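Track workshop notebook, Trotthorpe
April, started 7.40 am

Timing gates first. Gate 3 dropped out twice yesterday evening during the sprint group's flying 30s, both times with an athlete already past it, so we have splits to 80 m and then nothing until the finish. Swapped the battery with the one from gate 1. No change. Swapped the brackets over as well in case it was alignment. Gate 3 still drops, gate 1 is fine on 3's bracket. So it is the unit or its lead.

Wiggled the lead at the plug end with the unit live and could make it drop at will. Cut back, new plug, sleeve over the joint. Ran it on the bench until the first tea break with no dropouts. Needs a proper go outside before I call it mended. If it goes again, the spare is in the grey cupboard, bottom shelf, and it needs its channel setting to match the others.

Starting blocks. Four sets of the Rovness blocks in, one with a pedal that slips a notch when someone heavy drives off it. The teeth on the rack are rounded over at the settings everybody uses and like new at the far end. Turned the rack end for end, which the drawing doesn't mention but the holes line up. Pedal now sits firm at every notch I tried. Stood on it and kicked back hard a dozen times. The other three sets got a clean and new spikes. Two spikes had sheared flush and had to be drilled out. Used the last of the short spikes, so order more before the county meeting.

While I had them on the bench I measured the rear pedal angles against the marks on the side. Two sets read steeper than marked, by the same amount, so the stickers are probably on wrong. Left the stickers alone and put a pencil line where the mark ought to be. Vaughan to decide if he wants new ones.

11.15. Vaughan Hollis down with the figures from the reaction pads. He has the front pad and the rear pad disagreeing on who moved first, on the same start, in the same lane. Went through his sheet with him. The rear pad is always the late one. We put both pads on the one board and dropped the same weight on each from the same height, and the rear one is still late, so it isn't the athletes. Swapped the cables and the lateness stayed with the pad. I think the foam under the rear plate has gone soft and it takes longer to reach the trigger. Tesent pads from the old lot, same as the two we scrapped last year. Will cut new foam from the denser sheet.

Worth saying that any reaction times taken from the rear pad since the winter block are suspect. Vaughan is going to mark them on the sheet and leave them in.

Afternoon. New foam cut and stuck, weight on it overnight. Do not lift the weight to look, it wants the full time. Same for the tape on the lane 4 board.

Wind gauge. Came back from being checked with a slip saying it was within limits, and it reads the same as the old one to the last figure when they stand side by side on the infield. Put it back in its box with the slip. The tripod is a different matter. One leg clamp is cracked through and the gauge ends up below the height in the rule book unless somebody props it. Took the clamp off the broken tripod behind the door. It fits with a washer. 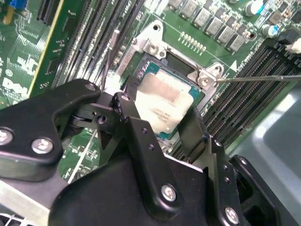

Notebook entry: Yagi, track workshop, Trotthorpe

4.20 pm. Took gate 3 out on the straight with the others. Over 100 passes, mostly me walking through with a clipboard, then the 400 group on their strides when they turned up early. No dropouts. One double count, at the finish gate, from somebody's arm coming through ahead of the chest. We get that on all of them and raising the beam a hand's width cures most of it. Raised it. Marked the new height on the poles with red tape.

Lane 4 start mark is nearly gone again. Repainting is not ours but the blocks go down by that line, so I have scratched the edge in with chalk for tonight and told the coaches to check it with the tape.

To do tomorrow:
Lift weight off rear pad, repeat the drop test, both pads, same board
Order short spikes and two clamp washers
Ask Vaughan about the angle stickers
Find who has the long tape, it isn't on its hook
Second set of hurdle feet, the ones that lean

Hurdle feet may want the bigger vice.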